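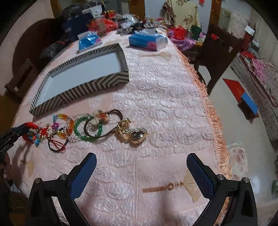

Sat 2 May – quick guide for the sorting tables, new people and anyone back from leave.

The Nokeva system now does the sorting suggestions and the order slips. You still do the handling. Bracelets, necklaces, knots, pendants – anything with a cord or loop goes through a person first, then the machine.

**Before you start**

1. Lay pieces in one row across the table. Gaps between them. Overlapping cords get read as one item and you'll be fixing it all morning.
2. Packaging and bags to the back. Box lids too.
3. Log in on the Gridia tablet. Pick your table, not the one you had in Febuary.

**Running a batch**

- Pick up one piece, hold still, wait for the beep. Put it back down flat.
- Green on the tablet = fine. Yellow = check the name it gave. It mixes up glass and stone beads a lot, so read it before you tap.
- Two yellows in a row, stop and re-space the row.
- Code 507 means it lost the table. Tap Reset, wait, go again. Code 936 is the slip printer, call Arrieta support, don't open it.

**What changes for you**

No more handwritten tags. No more end of day count, Atano pulls that itself. Hours stay the same, and the 4 o'clock shift stays too. What's different is the tempo – the tablet will happily ask for the next piece before your ready. Let it ask. Pause button is top left and pauses don't go on your record, we got that in writing.

Old taggers move to checking yellows. Pay grade same. Training is two short sessions, sign up on the sheet by the door.

**If it's wrong**

Tap Wrong, type what it is in plain words, carry on. Don't skip it. Skipped ones come back the next day.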